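Skundville Robotics Club
Pre-run checklist, kitchen task (simulation entry)
Checked by: Annag Tennant
Second check: Callum Crichton
Month: December

Go through this before every scored batch. Write OK, FIX or N/A and leave a comment if it isn't OK.

1. Scene file loads with no errors. OK

2. Arm starts raised, gripper open, clear of the counter. OK
Comment: Start pose is the one Magdolna saved. Please don't overwrite it.

3. Counter items present: bread, tomato, spoons, knife, bowl, salt shaker. OK

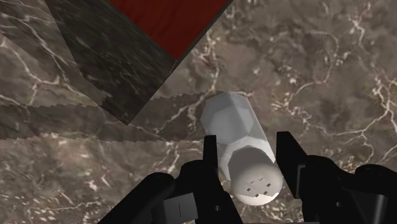 4. Fingers close evenly on the shaker. FIX
Comment: Left finger makes contact first and the shaker rolls. Finlay is lowering the closing speed. Rerun 20 grasps after the change and put the log in the Dikar folder.

5. Contact friction set to the team value, same for both fingers. OK

6. Time step matches the rules sheet. OK
Comment: Somebody had it doubled to save time. Put back.

7. Wrist view and room view both saving. OK
Comment: Check the disk first. The last batch quit at 2000 files.

8. Joint limits on. Run stops if the arm touches the counter. FIX
Comment: It stops, but the log says "timeout" when it should say "contact." Emília has this one.
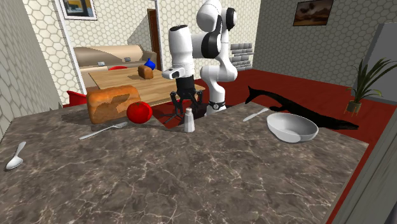
9. Arm can reach the far side of the bowl without the elbow locking. OK
Comment: Tight but passes. If the bowl is moved any closer to the front, test again.

10. Random seeds written down before the run. OK

11. Items stay put for 100 steps with the arm still. OK
Comment: Tomato drifted in the old version. Fixed with the new collision shape.

12. Room lighting set to default. N/A
Comment: Only needed for the Paquette round.

Result: 2 items open (4 and 8). No scored runs until both are closed and Callum has initialed.

Recheck at 4:30 in the lab. Bring the printed rules, the copy on the shared drive is last season's.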